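Learning to sleep in a new country

May 10, 2022

When I moved to Taltow two years ago, I prepared for many things. I prepared for the language, for the winter and for the forms from the tax office. I did not prepare for sleep. In my whole life before, I put my head down and the next thing was morning. Here I was lying awake until four, listening to the refrigerator of my neighbor.

In the beginning I thought it was the distance. My old bed is 3,285 miles from my present bed, I once looked it up at three in the night, when one looks up such things. But the clock in the body needs only some days to change, and I was already here for months.

My mother said on the phone that I should drink warm milk. My colleagues at work said I should stop with coffee. I did both, and I was now a tired person who also had a headache.

What helped in the end was quite boring. I started to get up at 7 every day, also on the days when I was free, and also when I had slept only a little. The first week was terrible. In the second week I fell asleep on the bus and had to walk back from Pukstead, which is two stops after mine and uphill. After that it became slowly better. I don't know if the doctors would agree with my method, I only write what I did.

The other thing was the bed itself. Where I grew up, the bed is a place for the whole family during the day. We ate fruit on it, we folded clothes on it, my grandmother cut beans on it. So I did the same in my small apartment, and I also answered my work mail there, with the computer on my knees. My body did not know anymore what this place was for.

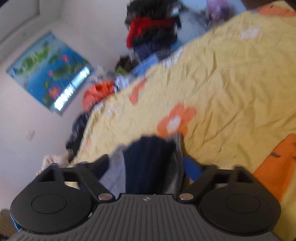

So I made a rule that work stays at the kitchen table. I broke this rule often in the first month, because the kitchen chair is hard and the bed was close. Then I bought a cushion for the chair. I should have bought it on the first day, it was cheaper than one lunch.

I also changed the blanket. In my country we sleep under one thin cover and complain about the heat. Here I had bought the thickest one in the shop, out of fear, and I was waking up in the night too warm without understanding it. In April I put it away and took out the thin one from home, which still had the smell of the closet of my mother. I will not pretend that this is science. But I slept until the alarm.

There are still bad nights. Before a meeting with many people, for example, I repeat my sentences in English in the dark and correct the grammar, and after that I am fully awake. I have stopped fighting with it. I get up, I wash the cups, I read some pages of a dull book in my own language, and I go back when my eyes become heavy.

If you are new somewhere and you don't sleep, please give it more time than you want to give. And check your blanket. Next time I would like to write about the bread here, on which I have a strong opinion.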